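Netton Robotics Club: Craig Aitken on teaching an arm to do the washing-up

The Netton Robotics Club used to meet on the ground floor of the college, in a room it shared with the textiles course. In March the college closed, and the club carried on over video calls for a while with not much to do. Craig Aitken, who teaches electronics and has run the club for six years, moved the work into his own kitchen. The students are preparing for the household round of the Pintér Cup, in which an arm has to clear and sort ordinary kitchen things without any special fixtures. I spoke to him by phone in October 2020, and again a few days later when I had more questions.

I asked first why he had picked a kitchen, when he could have set up a bench in the garage.

"The garage was the first idea," he said. "We had the arm on a table out there for a fortnight. It went very well, and then one of the students pointed out that the rules say a domestic kitchen, with the things a household normally keeps in it. We had a white table and a lamp. So we'd been practising for a different competition."

The club has 14 members this year, aged between 15 and 18. They work in pairs from home, writing and checking the code, and Aitken runs it on the arm in the evenings and at weekends. The results go into a shared folder along with the pictures, and the pair whose turn it is decides what to change.

The tasks are simple to describe. Pick up a cup from the counter. Put it in the rack. Take something out of the sink and set it down next to the tap without knocking anything over. Each pair chooses its own order of tasks and its own way of approaching them.

"A sink is a hard place to start," Aitken said. "It's a white hole with curved walls, and the daylight comes straight in over the top of it. The gripper has to go down past the tap. If you come in from the wrong side you hit the spout. Every pair has hit the spout." 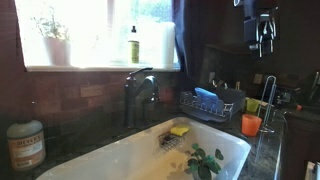 He keeps the plastic cups for practice and has put the good glasses away in another room. Nothing has been broken so far apart from one of the club's own printed brackets, which snapped when the arm was told to go to a position below the level of the worktop. There is now a height limit in the code. The limit was written by two of the younger members, and Aitken says it is the best piece of work the club has done this year, although it is only a few lines long.

"They wrote it on a Sunday night and they tested it with me holding the stop button. They asked me to try and get round it. I tried quite hard. I typed in all sorts of rubbish and the arm just stayed where it was."

The software underneath is called Drivport. It was started by an earlier group of students and takes a list of positions from a text file and sends them to the motors one at a time. Aitken describes it as slow and easy to read, and he would like it to stay that way. Two years ago a member rewrote most of it to run faster, and after he left for university the others could not work out how to change anything. The club went back to the old version.

"I'd sooner have a 15-year-old open the file and see what the next line is going to do. The judges at the Pintér don't give many marks for speed in any case. They do take marks off if you drop things."

The hardest object

I expected him to say that the hardest object was something soft, like a cloth, and he agreed that cloths are difficult. A cloth never lies the same way twice, and the students have mostly left it for later. But the thing that has cost them the most time is the paper towel holder.

"It's thin chrome rods on a wire base," he said. "With a roll on it you can see it perfectly well. Take the roll off and the camera looks straight through it. It sees the sink and the rack behind, with a few bright lines down the middle, and the lines change when the sun moves. One pair had the arm reaching for a cup and it went for the cup as if the holder wasn't there."

The obvious answer was to put the holder in a cupboard. The pair wanted to do that, and Aitken let them argue it out with the rest of the club on the Thursday call. The vote went the other way. Someone had looked at last year's results and found that the team from Vidley, who won, had been given a counter with a lot of shiny metal on it and had clearly practised with the same kind of thing.

So the holder stayed, and the pair wrote a second step in which the arm works out a path to the side before it lowers the gripper. They ran it 31 times over one weekend, with the cup in a different spot each time. Aitken moved the cup and sent them a message, and they told him when to press start. He says the failures were nearly all in the late afternoon, when the window was at its brightest.

"They asked me whether they could have the curtain shut. I said they could have it shut for half of the runs. Then they could compare, and they'd have something to write in the report."

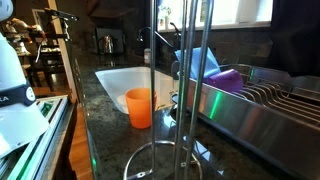 Working at a distance

I asked what the students miss by not being in the room. Aitken took some time over this one.

"Noise, mainly. You learn a lot by hearing a motor. When a joint is straining it makes a sort of whine, and anybody standing next to it would stop and look. On a call you don't get that, the microphone cuts it out. I've had to tell them things like 'the elbow doesn't sound happy', and they have to take my word for it."

He also thinks they have become more careful. At the college a student could change a number, run the arm, change it back and run it again, all within a minute. Now each change has to be sent to him with a note saying what it is meant to do. In the first few weeks the notes said things like "try this". They have got longer. He read me one that listed the three positions altered, by how much, and what the pair would look for in the pictures afterwards.

Money has not been much of a problem. The arm belongs to the college and the club paid £50 for a new set of cables, which came out of last year's cake sale. The members share the cost of printed parts, and a parent with a printer makes them at home and leaves them in a box on the doorstep.

His family have been patient, he said. Meals are cooked before the evening session or after it. The kettle is at the far end of the counter and tea is still allowed during testing, as long as the person making it says so out loud and the arm is stopped first. This rule is on a sheet of paper on the fridge, under the one about the stop button.

The arm itself caused some discussion in the house over where it should go. The students wanted it to reach down to the counter from above, which gives a clear route to both the sink and the dish rack. It also means that anyone over a certain height has to remember it is there when they go to fill a saucepan.
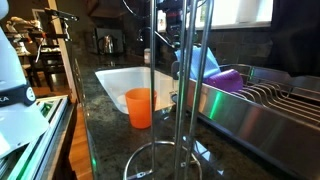 Cup, sink and dish rack, with part of the arm at the top.

What happens next

The household round will be judged remotely this time. Each team sends in its code and a written report, and then does a live session with two judges watching by video. The judges ask for objects to be moved just before the start, so there is no use in learning one arrangement by heart. Netton has entered twice before and has never got past the first stage.

Aitken would not guess how they will do. He said the cups are reliable now, anything flat in the bottom of the sink is still a matter of luck, and the cloth has been given to a new pair who joined in September and asked for it.

"They've got an idea about picking it up by the corner," he said. "I've told them to find the corner first. They're working on that this week."

Students at the college who would like to join can write to him through the electronics department. No experience is needed. New members start by reading the Drivport file from top to bottom and marking any line they don't understand, and they go through the marked lines with one of the older students on the Thursday call.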